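Last updated: 21 October 2021

A day out at the Prakberg open day

I've been meaning to go up to Prakberg for years, and the open day finally got me off the sofa. The old hill town lets you into all the cellars, back lanes and workshops that are locked the rest of the year, and it's free if you don't mind queuing (I do mind, but I took a flask).

The bus from Getbridge was packed, so I stood the whole way with somebody's cello case against my knee. It drops you at the bottom gate and then it's 138 steps up to the square. There's a sign telling you so, which I could have done without! I stopped twice and pretended to admire the view.

First up was the walling talk in the yard behind the brewery. The stonemason had us all trying to fit cobbles together without mortar, and mine fell over straight away. She said the town accounts mention a paviour in 1395, paid partly in beer, and that the lanes have been patched by his successors ever since. 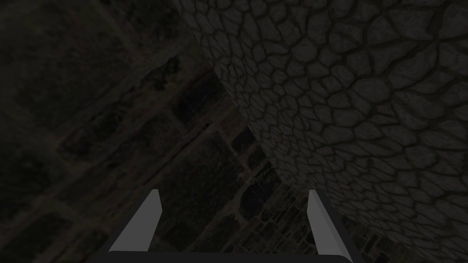
Then lunch, and I have to go on about the lunch. There was a stall doing barley soup with smoked cheese on top, 3 euros a bowl, and I had two. The bread was still warm and I'd have happily moved in behind the counter. The cake tent was more of a letdown (dry, and they'd run out of the plum one before noon), but the coffee was strong and came in proper cups.

After that I wandered along Sturkatside, the long street under the old walls, where people had opened up their courtyards. One had a brass band in it, far too big for the space, and another had a man selling nothing but door hinges. I bought a door hinge. I don't need one.
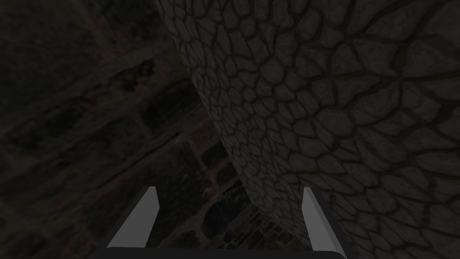
Grey stones and dark joints, Prakberg

The last thing I'd booked was the almshouse tour, 700 years of poor relief in forty minutes, and our guide fairly galloped through it. I liked the kitchen best, and the story of the residents who went on strike over the herring.
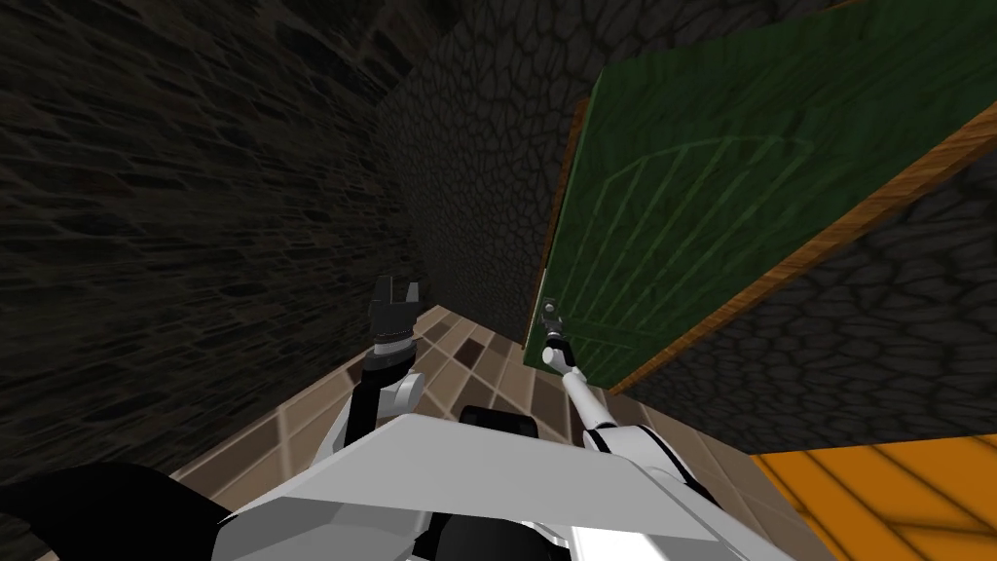
We came out by the Salem chapel just as the choir was warming up, so I sat at the back and rested my feet for half an hour. Lovely sound, hard pews. By then I'd missed the good bus and had to wait for the slow one, the one that goes round by the quarry.

They're doing a smaller evening version in November with lanterns. I'll go if it's dry, and I'm wearing better shoes.

Recent posts
Getbridge market in the rain
Soup, ranked
Two nights by the canal

Contact | All words copyright the author | Back to top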